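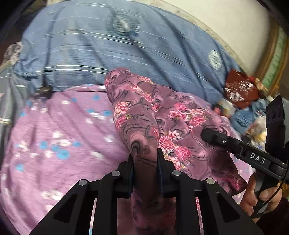 One pinch of mauve fabric, Duvura open day

The invitation from Vunder promised "household robotics at work," and I drove 47 miles to Duvura expecting a robot. What I got was a bed with a flowered sheet on it and a person working on the clothes with a black gripper in each hand.

It's a fair thing to show. The grippers are shaped like the ones a robot would have, the person does the chore with them, and the recordings are supposed to teach a machine later. Vunder calls the program Simari. My complaint is with the word "at work." The brains on display belonged to a human being who has been folding laundry since childhood.

I stayed for the whole 60 minutes anyway. I wanted to see how the thin stuff would go, since anyone can pick up a towel. Pinching a fold looked easy enough. Letting go of it in the right spot looked like the hard part, and I'd have liked to hear more about that and less about the future of the home.
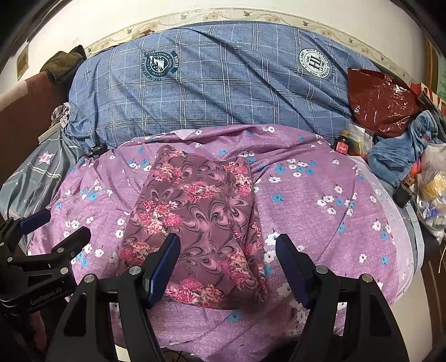

Corinne Waddell
Blog owner and retired alterations tailor

A folded garment on a bed makes a nice picture, I'll admit. But I spent my working life with fabric, and a fold is only as good as what it looks like when you pick it up and carry it to a drawer. There was no drawer in the demonstration. I asked about that and was told it was "on the roadmap."

I also asked what happens with a fitted sheet. Same roadmap.

The handout said 600 recordings had been made since March. It didn't say how many of those a robot had learned anything from. I asked that too, and the guide offered to email me. Maybe they will.

To be fair to them, the guide was patient with me, and the grippers have a finer touch than I expected from something that bulky. I also liked that the bed had a busy print on it and things lying around, because my house looks like that and showrooms don't.

They're doing another one at the Panagiotou building, at 11 in the morning. I'll go if there's a machine doing the folding. If it's people again, I have my own laundry to do.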